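Findov Household Notes
Kitchen > Storage > Dry goods
Last revised February 28, 2022
Read 1,551 times

Keeping crisps, nuts and biscuits dry once the packet is open

Stale crisps have taken up water from the air. Stale bread is a different problem with a different cure, and is dealt with on its own page. Most packet snacks leave the factory with very little moisture in them, and the texture begins to go as soon as the seal is broken. How quickly depends on the humidity of the room, the amount of air left in the packet and how often it is opened. Temperature matters less for crispness but a good deal for flavour, particularly in anything fried or containing nuts.

The notes below cover ordinary domestic packets up to 200 g. Catering sacks need a bin with a gasket and are outside the scope of this page.

Sort by packet material

Before choosing a clip or a tub, look at what the food came in. Shiny-lined film is a good barrier to both moisture and oxygen. If it can be closed properly it is often better than the tub people tip the contents into. Clear film without a metal layer varies a lot, and lets in light, so it belongs in a closed cupboard. Plain paper is no barrier at all. Waxed or lined paper slows grease and a little moisture, and the fold at the top leaks whatever is done to it. Cardboard boxes protect against crushing and nothing else; the inner bag does the work.

A mixed haul of packets, a box and a paper bag therefore should not all go on the same shelf and be treated alike. Put the boxed items and sealed film packets together. Keep loose goods in paper apart and deal with them first.

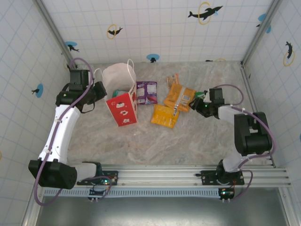

Closing a film packet

1. Push the contents down to the bottom and flatten the empty part between two hands, working upwards. Do not crush the food for the sake of a last spoonful of air.

2. Fold the top corners in to the middle so that the opening forms a point. On narrow packets this step can be left out.

3. Roll the point down in tight turns, each the width of a finger, until the roll sits directly on the contents. Three turns is the minimum.

4. Clip across the whole roll. A clothes peg in the centre holds the middle and leaves both ends open. If pegs are all there is, use two, one at each end.

5. Store the packet upright with the roll at the top. Packets lying flat tend to work the roll loose.

A packet torn down the side cannot be closed in this way. Put the whole thing, packet and all, inside a zip bag or a lidded tub.

Clips

Flat hinged clips with a full-length jaw seal better than spring clips with a short one. The Oshima flat clip has a jaw long enough for a sharing bag and does not catch on the shelf above. The Brater spring clip is stronger but the jaw is 49 mm, which suits small packets and very little else. Rod-and-sleeve closures, such as the Terik, are the tightest of the three and the slowest to use. They are worth having for coffee and for flour, and a nuisance on anything opened several times a day.

Wash clips every few weeks in warm soapy water. Salt and oil collect in the hinge. Dry them with the jaw open.

When to use a tub

Use a tub for anything sold in paper, for biscuits that have come out of a torn sleeve, and for nuts bought loose. The tub should be close to the size of the food. A handful of crackers in an 8 litre container is being stored in a large volume of room air, and the lid makes little difference after the first few openings.

Test the lid before relying on it. Put a folded square of dry kitchen paper inside, close the lid, and hold the tub upside down under a running tap for a short while. Dry the outside, open it and feel the paper. Any damp means the gasket is worn or has been fitted the wrong way round. Gaskets can usually be eased out with the handle of a teaspoon, washed and turned over.

Glass jars with screw lids are satisfactory if the lid has a soft liner. Bare metal lids are not. Biscuit tins vary: older ones with a deep lid are good, newer decorative ones often leak at the corners, and a strip of greaseproof paper laid under the rim improves either sort.

Do not mix soft and crisp goods in one tub. Soft biscuits and cake give up moisture and crisp biscuits take it in, and within a day both are spoiled. The same applies to dried fruit stored with nuts. Strong flavours travel as well — anything with cheese or onion seasoning should have its own container.

Drying agents

The small sachets supplied with some foods are already partly spent by the time the packet is opened. They can be left in but should not be counted on. Do not use sachets taken from shoes or electrical goods in food storage, even if they look the same.

Dry rice in a twist of kitchen paper has a weak effect. It is harmless, and may be useful in a salt cellar, but in a biscuit tin a better gasket does far more.

Paper bags

Paper bags come into their own for short periods, and for food that needs to lose moisture instead of keeping it out. Pastries bought in the morning and eaten in the afternoon are better left in paper than moved to plastic, where the crust goes soft. Leave the top folded over once. Beyond the same day, move the food.

Clean bags with no grease marks can be kept flat in a drawer and used again for ripening fruit, for storing mushrooms in the fridge, or as the carrier for a packed lunch of small packets. Discard any bag that has gone limp or see-through at the base.

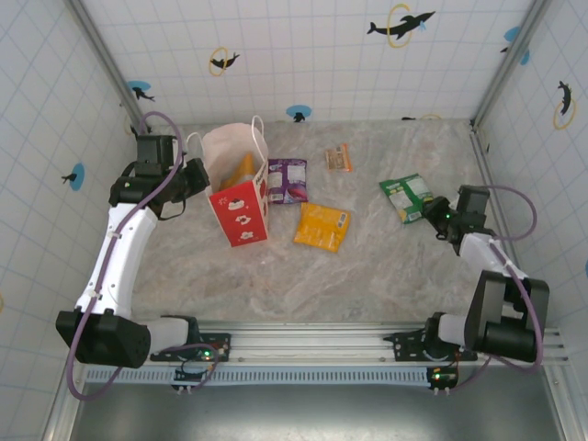
Small snack packets grouped with a paper bag.

Where to store

Choose a cupboard away from the hob, kettle and dishwasher. The cupboard directly above a kettle is the worst in most kitchens and is very commonly the one used for biscuits. The shelf over the fridge is dry but warm, and nuts turn rancid there sooner than elsewhere.

Outside walls can be cold enough in January for condensation to form behind the packets. Leave a gap at the back of the shelf and check the wall with the back of the hand. If it feels clammy, move the food to an inner wall until the weather changes.

Nuts and seeds may be kept in the fridge or freezer in a sealed container. Let the closed container come up to room temperature before opening it. Crisps gain nothing from the fridge.

Restoring softened food

Crisps, plain crackers and unsugared cereals can be brought back in the oven. Spread them in a single layer on a dry tray and heat at 150°C, fan off, for 5 minutes. They will still seem soft when hot. Leave them on the tray until fully cool before judging, then return them to a sealed packet straight away.

Sugar-coated items, chocolate biscuits and filled wafers cannot be treated like this. The microwave is not recommended for crisps either — patches scorch while the rest stays limp.

Food that smells of paint, putty or old cooking oil is rancid and heating will not help. Throw it out. The same goes for anything with webbing or fine dust in the folds of the packet, which points to pantry moths. In that case empty the whole shelf, vacuum the peg holes and the joints, wipe down and allow to dry before restocking.

Labelling

The printed best-before date applies to the unopened packet. Write the opening date on a strip of masking tape and fix it to the clip, not the packet, so that one strip is peeled off and replaced each time. For tubs, put the tape on the side instead of the lid. Lids get swapped.

Related pages: Bread bins and crusts. Flour and pulses. Replacing tub gaskets. Pantry moths.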